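Spielmaterial auf dem Tisch bereitstellen: Korb oder Tablett?

Eingestellt am 21. Oktober 2019 von Spielkreis Lodby
124-mal geteilt | 6 Kommentare

Unsere Einrichtung verleiht Kleinteile für das freie Spiel (Lebensmittel aus dem Kaufladen, Tierfiguren, Bauwürfel) an benachbarte Gruppen. Nach der Rückgabe werden die Teile auf einem weißen Tisch gesichtet, gereinigt und für die nächste Ausleihe verpackt. Dabei geraten Spielmaterial und Verpackungsmaterial regelmäßig durcheinander. Vorhanden sind geflochtene Körbe sowie flache Kunststofftabletts in verschiedenen Farben. Wir bitten um Hinweise, welche Behälter sich für welchen Zweck eignen und ob eine Trennung nach Themen bereits bei der Sichtung vorgenommen werden sollte. Der zweite Punkt ist bei uns seit Februar strittig.

Spielkreis Lodby

---

Materialstelle Ultham

Für die Sichtung empfehlen wir flache Behälter mit niedrigem Rand. Sämtliche Teile bleiben darin sichtbar, und Beschädigungen werden früher bemerkt als in einem tiefen Korb. Ein kräftiger Farbton des Tabletts ist auf einem weißen Tisch von Vorteil, sofern alle Beteiligten ihn einheitlich verwenden. In unserer Materialstelle steht Gelb für »noch nicht geprüft«. Ein geprüftes Teil darf nicht in ein gelbes Tablett zurückgelegt werden.

Arbeitsmittel wie Klebeband, Schere und Etiketten gehören in einen gesonderten Korb, der den Tisch während der Sichtung nicht verlässt. Wir stellen ihn stets auf die linke Seite, das Spielmaterial auf die rechte. Welche Seite gewählt wird, ist unerheblich; sie sollte jedoch nicht von Schicht zu Schicht wechseln.

Eine Trennung nach Themen halten wir bei der Sichtung für verfrüht. Ein Croissant, eine Möhre, ein lila Würfel und ein Löwe können ohne Nachteil gemeinsam in einem Tablett liegen, bis die Prüfung abgeschlossen ist. Die Zuordnung zu Kaufladen, Bauecke oder Tierwelt erfolgt anschließend anhand der Ausleihliste.

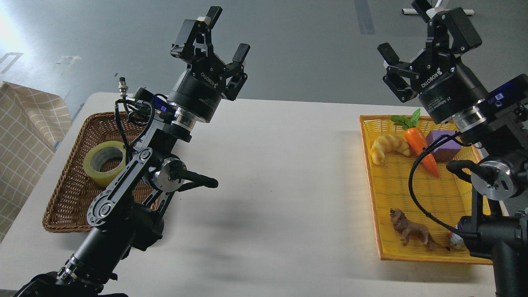 Wie sind Körbe aus Naturgeflecht und geflochtene Kunststofftabletts zu reinigen?

Naturgeflecht wird zunächst trocken ausgebürstet und danach mit einem nebelfeuchten Tuch abgewischt. Der Korb muss vor der erneuten Benutzung vollständig durchtrocknen, möglichst luftig und nicht unmittelbar am Heizkörper. Kunststofftabletts können mit lauwarmem Wasser und mildem Spülmittel abgewaschen werden. In den Zwischenräumen des Geflechts setzen sich Krümel und Knetreste fest, die sich mit einer weichen Bürste lösen lassen. Auf Scheuermittel ist bei beiden Materialien zu verzichten.

Zum Verpacken noch ein Hinweis: Klebeband sollte niemals direkt auf Figuren oder bedruckten Oberflächen angebracht werden. Rückstände sind von fein strukturierten Teilen, etwa von einer Löwenmähne, nur mit großem Aufwand zu entfernen. Wir legen die Teile in Stoffbeutel und verkleben ausschließlich den Karton. Kartons über 700 Gramm erhalten zusätzlich einen Streifen quer über den Boden.

---

Kindergruppe Harum

Bei uns nur Körbe. Funktioniert seit Jahren. Tabletts rutschen auf glatten Tischen.

---

Leihregal Suvarna

Der Empfehlung der Materialstelle Ultham schließen wir uns im Wesentlichen an, mit einer Abweichung. Sehr kleine Teile werden in unserem Haus sofort ausgesondert und in einem Schraubglas verwahrt, da sie in geflochtenen Behältern leicht am Rand hängen bleiben oder durch die Öffnungen fallen. Dies gilt insbesondere für Zubehör von Figuren.

Dem Einwand aus Harum lässt sich mit einem Tuch als Unterlage begegnen. Es sollte glatt aufliegen und nicht über die Tischkante hinausreichen, wenn Kinder anwesend sind. Wir verwenden 2 Tücher im Wechsel und waschen sie nach jedem Rückgabetag.

Zur strittigen Frage der Themen: Eine vorgezogene Sortierung ist vertretbar, wenn die Sichtung stets von derselben Person vorgenommen wird. Bei wechselnder Besetzung führte sie bei uns dazu, dass Bauwürfel wiederholt dem Kaufladen zugeschlagen wurden und bei der nächsten Ausleihe fehlten.

---

Kontakt | Impressum | © 2019 Alle Rechte vorbehalten | Nach oben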